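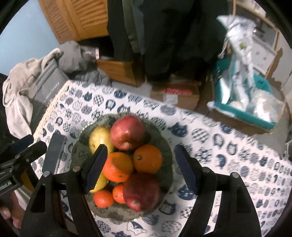 Gripper Maintenance Meeting, Zosholm – Minutes, April

1. Finger pads
Serrated pads on both hand-held units inspected after 381 cycles. Wear within limits on unit 1. Unit 2, left pad: replace before next fruit run.

2. Linkage
Pivot pins to be cleaned and checked for play every 12 shifts. Play on unit 2 traced to one loose retaining clip – clip replaced, no further action.

3. Opening width
Large oranges need full opening. End stop to be reset by 3 mm on both units and the value entered in the Zokon log.

4. Spares
Pallotel to quote for 11 pad sets. Goicoechea order stays on hold until the quote is in.

Meeting closed 4:40 p.m.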